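Preguntas frecuentes sobre el incidente de las bolsas

Actualizado el 21 de diciembre de 2024, a petición de quienes preguntaron lo mismo por tres canales distintos.

¿Qué falló exactamente?
La pinza del Cusi cerró sobre el borde de una bolsa de plástico además de cerrar sobre la fruta. El brazo subió, la bolsa subió con él y el controlador registró la operación como «agarre correcto». Desde su punto de vista lo era.

¿Hubo heridos?
No. Rigoberto Chambi pulsó la parada de emergencia con la bolsa ya enganchada en la muñeca. Tiene la mano bien y la opinión sobre el proyecto algo peor.

¿Por qué no saltó la alarma de fuerza?
Estaba en 22 newtons y una bolsa vacía tira muchísimo menos. Para notarla habría que bajar tanto el umbral que el brazo se detendría por un mango maduro. Gladys Marulanda lo probó en abril: 17 paradas en una mañana.

¿Y la cámara de muñeca?
Funcionaba. El detector Vondero busca fruta y da por hecho que lo demás es fondo. Con película translúcida delante de la lente, el fondo se acerca bastante. Peor aún si la bolsa lleva fruta impresa, que él también quiere recoger.

¿Qué ha cambiado?
El brazo sube ahora 90 milímetros, se para y compara la apertura de la pinza con la esperada. Si algo cuelga, suelta y avisa – avisa de verdad, con sonido, no con una línea en el registro.

¿Puedo meter la mano para retirar una bolsa enganchada?
No. Parada de emergencia, llave fuera y después la mano. En ese orden, también los que llevan años aquí.

¿Cuándo vuelve el modo automático?
Cuando Nanami Kikuchi firme las 300 extracciones de prueba sin enganches. Preguntarle cada día no acelera la firma.

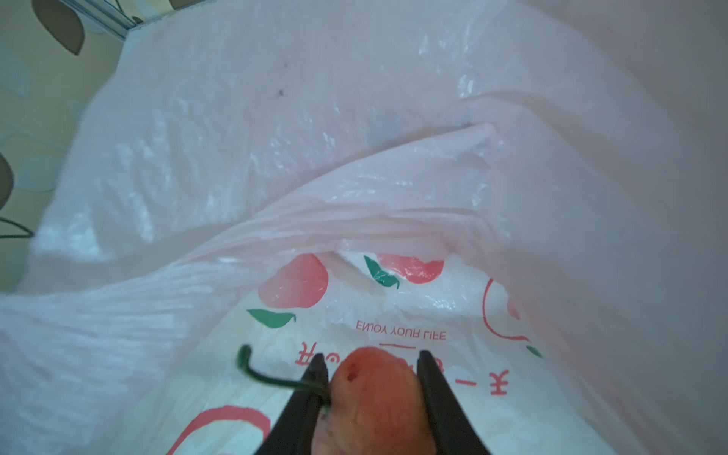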